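Print this page | E-mail this page

Filed under: Robot Cells > Simulation > Setup and Upkeep

Checking the cameras on a simulated two-arm kitchen cell

By Archie Moffat

These are the steps we use at Ploneteck to check the head and wrist cameras on the Gusis kitchen cell after someone has edited the robot model. The cell runs in simulation only. Allow an hour the first time.

Before you start, save a copy of the cell file and write down the current camera offsets. Close any other job that is using the same scene. You will need the Zamfir scene editor and the Flavau viewer open side by side.

1. Load the cell and let it settle

Open the cell with physics on and run 500 steps without sending any commands to the arms. Small objects are placed slightly above the counter when the cell loads and need time to drop. Pause the run when the counter is still.

If an object sinks into the counter or slides off it, fix the collision shape first. A mug on its side is fine for this check. Leave it where it is.

2. Check the head camera

Switch the viewer to the head camera and save a still. Compare it with the one below. 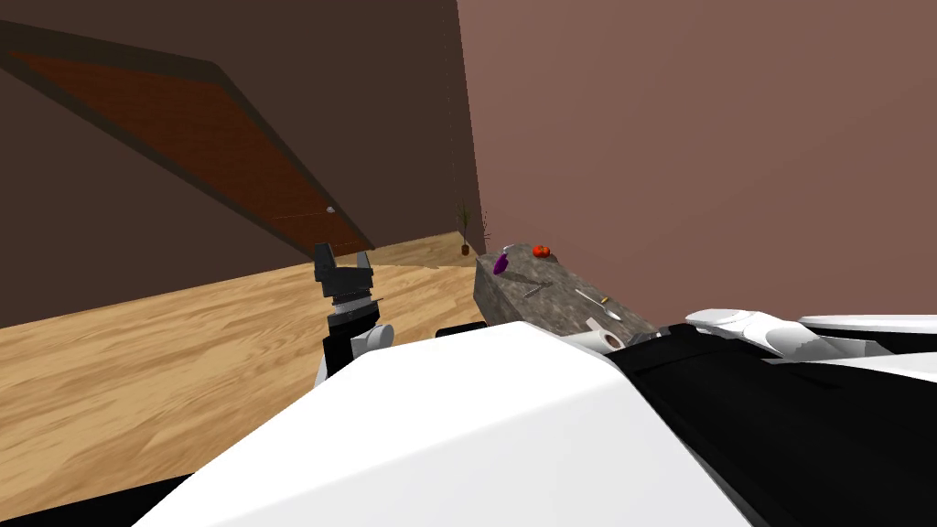

Head camera view, with the counter to the right and the white body shell across the bottom.

The view is steeply tilted in this pose, so don't try to level it by eye. Look at three things:

The counter should be visible from the far end to the point where the body hides it. If the shell covers more of the counter than that, the camera is too low or too far back. Raise it in small steps and save a new still each time.

Both arms should show. If one is missing, check that the arm is still attached to the torso in the model tree. A renamed link will drop the whole arm and the editor gives no warning.

The fork and spoon should be clear enough to tell apart. If they blur into the stone texture, raise the render size before you touch the lights.

3. Check the wrist camera

Select the wrist camera and open the gripper all the way. Both fingers should be in view with the palm along the bottom edge. Save a still with the gripper empty.

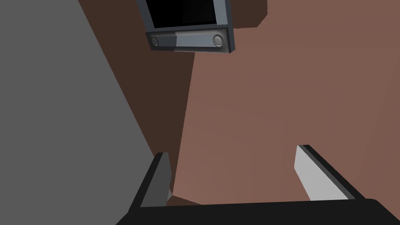 Now close the gripper slowly and watch the fingertips. They should move at the same rate. If one lags, its joint limit was probably reset during the edit. Ours is stored as a raw value, and the correct setting for the open position is 938 out of 1,000. Type it in for each finger, save, and reload the cell.

Flat gray or brown areas with no texture are normal close to walls and cabinets. Sugeng Pangaribuan spent most of a November afternoon looking for missing texture files before we added that line to this page.

4. Save the offsets

Repeat steps 2 and 3 until you get 3 clean loads in a row. Then write the new offsets into the cell file and add your initials to the change log. Keep the old file for one more release.

Last updated 10/7/25

Print this page | E-mail this page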